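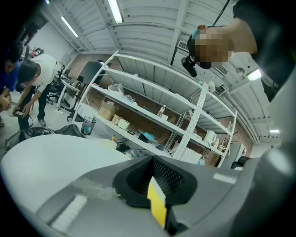
## 4. Before you record: operator and room rules

This section applies to everyone who uses the Rorix hand-held gripper with the head-mounted unit. Read it once in full before your first session. After that, the short list in 4.3 is enough.

### 4.1 Setting up the space

1. Pick a work area where you can take two steps in any direction without touching furniture.
2. Move bags, bins and loose boxes away from the place where you'll stand. You can't see your feet well with the head unit on.
3. Route the head unit cable upward and over the work area if your room has a ceiling hook. If it doesn't, run it down your back and clip it to your belt.
4. Ask anyone else in the room whether they agree to be recorded. The gripper camera takes in far more of the room than the table – including people standing several feet behind you.
5. Turn monitors away from the work area or lock them.

**Note:** Faces are blurred when a session is processed. Blurring does not cover name badges, phone screens or papers, so put these away.

**Caution:** Keep kettles and open cups off the work surface. Water in the jaw opening will damage the rubber lining and is not covered by the Natham service plan.

### 4.2 Putting on the equipment

1. Check the gripper while it is switched off. Look for cracks in the body, lifted tape and loose pads. Don't use a gripper with a loose pad, even for practice.
2. Put on the head unit and tighten the strap until it stays in place when you nod.
3. Plug in the head unit cable. Leave enough slack to bend down to knee height.
4. Pick up the gripper and squeeze the jaws fully closed, then fully open. Do this 4 times.
5. Switch on the gripper and wait for the tone.

If you hear no tone, switch off, wait 30 seconds and try again. If the second try fails, write code 3523 on the fault sheet and swap the gripper for a spare.

**Caution:** Never carry the gripper by its cable or by the jaws. Keep your free hand clear of the jaw opening once the unit is on.

### 4.3 Every session

- Area clear, cable clear
- Everyone in the room asked
- Jaws checked
- Tone heard
- Stop word agreed with your partner

Anyone in the room may call the stop word. When you hear it, open the jaws, lower the gripper to the table and stand still until your partner says the area is clear.

### 4.4 Breaks and handover

Take off the head unit after 30 minutes of recording, sooner if your neck feels stiff. Wipe the strap and the handle before the next operator takes over.

Jendwood and Marquez sites share one fault sheet. Send changes to these rules to Dorian Brunet, who keeps the current copy. The next review is in November – until then, use version 2.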